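Progress report to the Fagerlund fund
Project: Early detection of gill disease in farmed char, Okorska and Skiltden sites
Reporting period: spring through October
Prepared by Divina Gatchalian, with input from Bendik Skjelbred (field work) and Yaroslav Zinchenko (lab)

1. Status

Field sampling is on schedule. Lab work is behind by five weeks, for reasons given in section 3. Spending is within the approved budget and we are not asking for any change to the total.

2. Sampling

The plan calls for 400 fish over the life of the project. By the end of October we had taken gill samples from 228. Okorska has been visited every month as planned. Skiltden missed its August visit when the site was closed to outside staff during a lice treatment, and the fish from that visit were moved to September.

Each fish is weighed, measured and scored for gill damage on site before tissue is taken. Bendik and Torbjørn Sandberg score separately and compare afterward. Their scores matched well at the low end of the scale. They differed more on fish with moderate damage, mostly over how to treat old, healed lesions, and we have rewritten that part of the scoring sheet. Fish scored under the old wording will be rescored from the stored tissue.

Water samples are taken at the inlet and outlet of each tank on the same day. The outlet samples from Okorska in June were lost when a freezer failed overnight. The inlet samples were in a different unit and are fine.

3. Laboratory

The delay comes from the extraction step. The first kit we used gave low yields from tissue kept in ethanol – the fresh tissue was not affected. Yaroslav tested two other protocols and settled on a longer digestion at a lower temperature. Yields are now good enough for the PCR panel, and the backlog is being worked through oldest first.
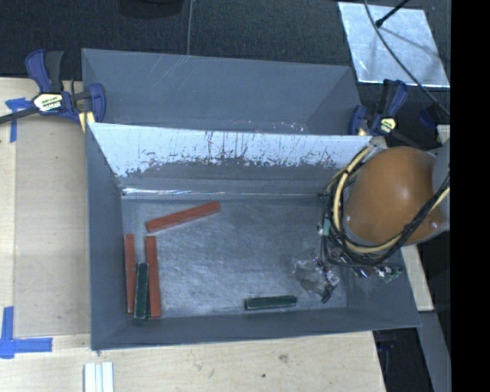

Gray bins on the bench, the front one holding reddish-orange and dark green blocks.

Results so far are partial and should not be quoted outside the fund. Both sites have fish positive for the parasite on the panel. Positive fish turned up at Okorska before any of them showed a raised gill score, and that early window is what the project set out to look for. We can't yet say how long it lasts. The Skiltden samples from early summer are still in the queue.

4. Data and reporting

Stellan Rønning has moved the field records into Vuvelik, and both farms can now see their own results there. Skiltden asked for tank numbers to be hidden from the shared view and this has been done. Older paper sheets from the spring still have to be typed in.

5. Staffing

No changes. Torbjørn's hours were raised during September to cover the extra Skiltden fish and are back to normal.

6. Next period

– Clear the extraction backlog and run the panel on all stored samples.
– Rescore the moderate fish using the new sheet.
– Continue monthly visits to both sites through the winter. Ice may limit access to Skiltden.
– Send the fund a first table of results by tank and month.

The budget statement is attached separately. Questions about the field work can go straight to Bendik.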